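Equipment Reuse Service: memory upgrades and the August intake

The Equipment Reuse Service at Gilisstead has resumed its intake of retired desktop computers from all departments. Machines which can be returned to working order will be offered first to the study rooms at Zostthorpe, and thereafter to community partners on the waiting list. The Service has set aside 100 desktops for this purpose and expects to complete the work by December.

Each computer is opened, cleaned and inspected before any decision is taken on its future. Where the main board is sound, the processor and memory are replaced from tested stock. Power supplies are checked separately, and any unit which fails is sent for recycling together with its leads. Hard drives are removed on arrival and erased under the existing data disposal procedure — departments are nevertheless asked to delete personal files before releasing a machine.
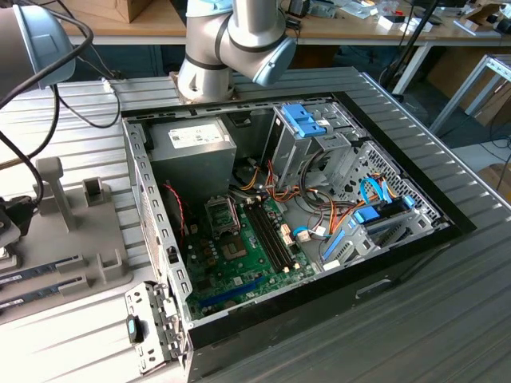 A desktop tower with its side panel removed, its processor socket and memory slots empty. Two memory modules rest in the holder to the left.

Jintana Pongsiri, who manages the Service, has asked that departments refrain from taking parts out of computers prior to collection. "We receive a good many cases with screws missing and brackets bent," she writes. "A complete machine, even a very old one, is of far more use to us than a tidy box of pieces."

Memory modules held as departmental spares are welcome, provided that they are sent in an anti-static bag and marked with the type and capacity. Loose processors should be packed in a rigid tray. The Service cannot accept monitors, printers or laptop batteries, for which the usual arrangements with the Estates Office continue to apply.

Collections are made on request and require 3 working days' notice. Forms may be obtained from the Gilisstead stores desk and should list the asset number of every item. Computers without an asset number will be held until the owning department has been identified.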